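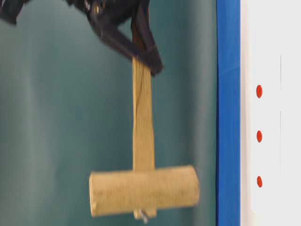 A Mallet, a Board and Three Red Dots

The Kilura striking set returns to the lending collection at Prerholm

By Thérèse Beaulieu
2026-10-16

Of all the items in the lending collection at Prerholm, the Kilura set has long been among the most frequently requested and the least written about. It has no moving parts, it needs no instructions beyond a single printed card, and it can be laid out on any table large enough to take the board. Schools and day centres have borrowed it for many years. Following repairs carried out over the summer, the set is once more available to members.

The set consists of a mallet, a white board, a smaller white block bearing three red dots, and a blue cloth on which everything is placed. The user is asked to bring the head of the mallet down on one dot, then on the next, at a steady pace. The exercise is a simple one, and teachers value it for that reason. A child of five can attempt it at once. An adult recovering the use of a wrist may need several weeks to do it well.

Origins of the set

The first Kilura sets were produced by the Lavoie workshop, which supplied classroom materials to the region and closed when its founder retired. The Lavoie catalogue listed the set under "aim and measure", between the bead frames and the balance beams. Prerholm acquired its first examples when the remaining stock was sold, and these were entered in the register from item 1617 onwards.

The collection now holds 13 sets. They differ from one another more than a reader of the catalogue might expect. Lavoie made the mallets in small batches, and the length of the handle, the finish of the ends and the choice of fixing all varied from one batch to the next. Borrowers who return year after year sometimes ask for a particular set by its register number.

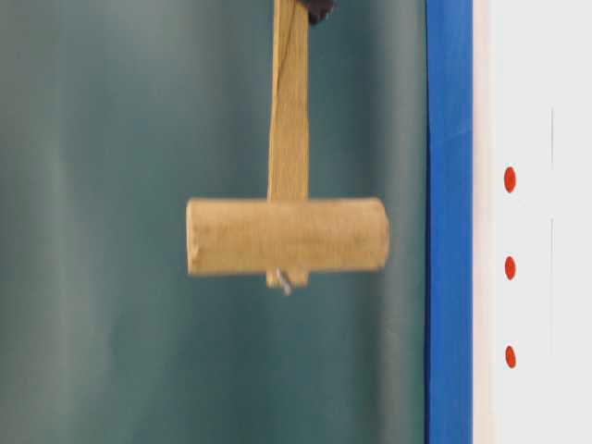
The mallet head, with the end of a screw or bolt showing beneath it.

Construction of the mallet

The mallet has a rounded head and a flat handle, joined to form a T. The handle is narrow enough for a small hand. Its flat sides give the user a clear sense of which way the head is facing, a point noted in the original catalogue and often repeated by the therapists who borrow the set. With a round handle the head may turn slightly in the grip, and the blow then falls to one side of the dot.

The joint has been the subject of some discussion within the repair workshop. Lavoie's earliest mallets were glued only, and a number of them worked loose after prolonged use. Later examples were given a metal fixing as well. Jocelyn Cloutier, who has charge of the workshop, was asked to consider whether the screws should be replaced with wooden pegs in keeping with the rest of the object.

"We looked at the pegs and decided against them," she explains. "A screw can be tightened on a Friday afternoon and the set can go out again on the Monday. I would like the mallets to look their best, of course, but I would like them to be borrowed even more."

The surface of the wood has been left largely as it was. Marks on the head are regarded as part of the ordinary life of the set, and sanding is undertaken only where there is a risk of splinters. In July the workshop examined all the mallets held in store, and four were withdrawn for further attention to the handle.

The board and the block

The large board serves as a base. The block rests upon it and carries the dots in a straight row. Placed lengthways in front of the user, the row calls for movement from side to side. When it is turned through a right angle, the same three dots must be reached by moving towards the body and away from it, and many users find this the more difficult of the two positions.
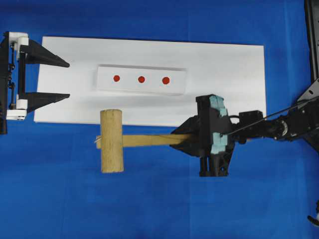 Block and board on the blue cloth, with the dots in a row.

The cloth was not part of the Lavoie set. It was introduced at Prerholm at the request of a school in Jirnis, whose staff had found that a white board on a pale table was hard for some pupils to see. Several colours were tried. Blue gave a good contrast with both the board and the wood of the mallet, and it has been supplied with every set since. Creases do no harm, although the cloth should be smoothed by hand beneath the board before work begins.

Use in the classroom and the clinic

Practice varies considerably. In Jirnis the set is used at the start of the morning, with one pupil calling out "left", "middle" or "right" and another striking the dot named. Elsewhere it is used in silence. The printed card suggests beginning with the middle dot, where the arm is most at ease, and moving outwards once the user is confident.

The card also advises holding the handle near its far end. Younger users tend to grip it close to the head, where the mallet feels lighter but the swing is short and tiring. No great force is required at any stage.

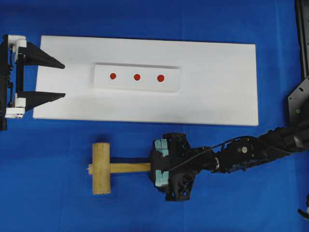 The mallet held by the end of its handle, below the board.

Borrowing the set

The Kilura set may be borrowed by member schools, clinics and day centres for a period of 39 days, renewable once. Requests should be made in writing to the lending desk at Prerholm, stating the register number if a particular set is preferred. Borrowers are asked to return the mallet, board, block, cloth and card together, and to report any movement in the joint of the mallet on the slip provided. Repairs should not be attempted locally.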